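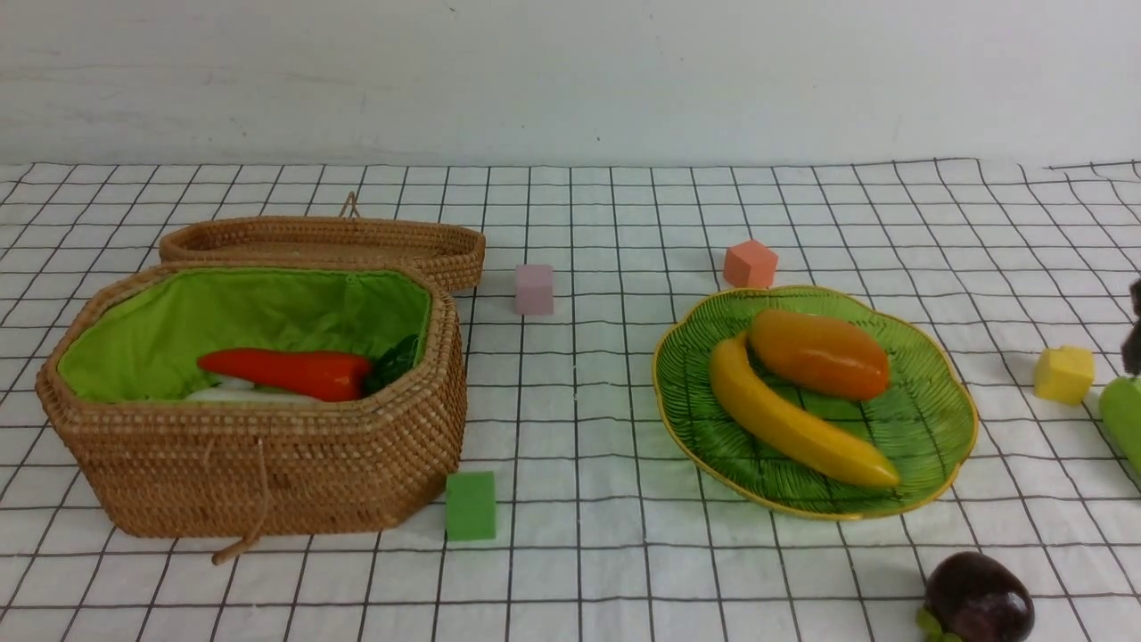

The basket set, lid off, on our grid cloth. Banana and the mango-ish one on the leaf plate.

Review: Brutwood picnic basket and play food
By Darlene Gosselin
September

Quick one, school run at three and I promised I'd get this up before the month was out.

Short version: basket great, food fine, plate better than fine, lid annoying. Would buy again. Might not buy again at full price.

So. I run a small playroom program out of the back of our house, mostly threes and fours, and we go through play food like you wouldn't believe. The last set was from Jarman and the basket on that one was a molded plastic thing that split down one corner. Wanted something real this time. Brutwood had the woven one on the spring list and Kartini Wijaya (who did the toy table at the fair) said hers had held up, so I ordered.

The basket

Woven rattan, eight sided. Tight coils, no scratchy ends poking out, I ran my hand all the way around the rim twice before I let a kid near it. Lining is bright lime green. Very bright. I thought I'd hate it and I don't, makes it easy to see what's down in the bottom, although the leafy green vegetable still manages to hide against it.

There's a loop of thin rope hanging off the front. It's long enough that it flops onto the table. Looks nice. Kids pull the basket along by it, which I doubt is what it's for, and so far it hasn't come loose. I'd still keep an eye on it with under-threes. Check the knot when you unpack.

After 7 weeks of near daily use: one bit of weave lifting on the underside. Pushed it back in with a butter knife. Fine.

The lid

My one real gripe. It's a separate piece, no hinge. Oval, and it has a rope loop of its own at one side, and I assumed the loop was meant to go over something to hold it shut. Couldn't find what. Wrote to Brutwood, got a polite answer from a Rasmus Lill saying the lid "rests on." OK. It rests on until somebody picks the basket up, and then it rests on the floor. We just leave it off. Usually ends up behind the basket, upside down, being a second basket.

If they did a hinged version I'd pay more for it.

The food

Hard plastic for the carrot and the banana. The carrot is more red than I'd like but everyone knows what it is. There's a long white one that I call the daikon and half the kids call the white carrot. The leafy one is dark green and a bit vague, has been spinach, has been lettuce, was once a bush.

Fruit is the stronger half. Good curve on the banana, sits nicely in a small hand. The orangey yellow oval one I've been calling a mango. My neighbor Italo Dal Bello says papaya and wont be moved. The packing slip just said "fruit, assorted" so we'll never know. It has a shiny finish and shows fingerprints, wipes right off.

None of it cuts apart. If you want the velcro kind with the little knife, wrong set, keep looking.

The plate

Didn't expect to care about the plate. Green, shaped like a leaf with a scalloped edge, ridges fanning out from the middle, thin yellow line around the rim. The ridges are what make it. Round things roll less. The banana and the mango both sit on there without sliding off every time someone bumps the table, and someone always bumps the table. Could use 4 of these. You only get one.

What we use it with

Foam cubes, from an old Wovholm tub, nothing to do with this set. Green, pink, orange, yellow. They get scattered over the table and become cheese, butter, watermelon, money. Soft so no noise. If you have blocks like this lying around put them out with the basket, they stretch the play a lot further than the eight-hundredth plastic tomato would. The gridded cloth is just a cheap white one with thin black lines, I use it for sorting games: one thing per square, line them up, swap. Helps the tidy ones. The others ignore it.

Cleaning

Plastic: warm water, dish soap, done. Basket: don't soak it. I brush the weave with a dry nail brush and spot clean the lining. Lining does not come out, which I found out by tugging at it for some time. Would of been nice.

Buy it?

Yes for the basket and plate. Skip it if you only want food, there are cheaper bags of that around. And store it somewhere dry.

Questions on sizing, email me, I'll measure mine when I get a minute.

Contact | Copyright Darlene Gosselin, all rights reserved | Back to top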